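The bowl is the hard part: a bedroom robotics club and its 500 chores

Mathias Tanner has been running the Silton robotics club for long enough to have opinions about crockery.

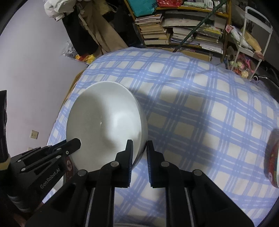 Homework on the bed

The club's current project is called Drollosel, a name the students voted for and Tanner did not. The plan is simple to say out loud. Members take home a hand-held gripper, do small jobs with it while its camera records, and bring the recordings back so that an arm in the club room can learn from them. The target for the school year is 3,000 recordings. When we spoke, in August 2026, they had 500.

"I wanted kitchens and nice flat tables," Tanner says. "What I got was bedspreads. Plaid bedspreads, mostly."

He has come around to it. A bed gives a little when you push on it, and a bowl set down on one can tip as soon as a finger leans on its outside wall. The bowl task was meant to be the warm-up. Students put one finger inside and one outside, close, lift, and put the thing down somewhere else. Tanner allowed one meeting for it and it ate most of January.

"A big white bowl is a horrible object," he says. "It's shiny, it's round, it's got a rim wider than your patience. I had a kid tell me it was the first time he'd ever been angry at soup."

What the arm sees

The students began with the club's own table, which is gray and has a gray wall behind it. They made 148 recordings there, trained on them, and were pleased with themselves. Then somebody put a patterned towel under the bowl and the arm reached confidently for a spot beside it.

So the rule now is that members work at home, with whatever is in the room. Shelves full of books, coats on the wall, bags on the floor, a tin at the edge of the bed. Tanner asks them to leave it all where it is.

"Parents hate this rule," he says. "They want to clean up first. I've had to write a letter asking families to please not tidy, and I believe it's the only letter from this school anyone has ever kept."

Shadows were the next argument. One group, who call themselves Gukard and will not explain why, wanted every recording made under the same desk lamp. Another wanted daylight or nothing. Tanner let each side train its own version. Both versions did badly in the other side's light, so the recordings were pooled and the two groups are speaking again, more or less.

The other 2,500

The club shares 2 grippers, signed out on a sheet by the door. The sheet is the most fought-over document in the building. Tanner would like more of them and has written to Munasinghe, a parts supplier across town, in what he describes as his begging voice. He is waiting to hear.

I asked whether the arm can pick up a bowl yet.

"It can pick up that bowl," he says. "Some days. It's never met a mug."

Mugs are scheduled for after the break - handles and all. He has asked the students to bring in chipped ones.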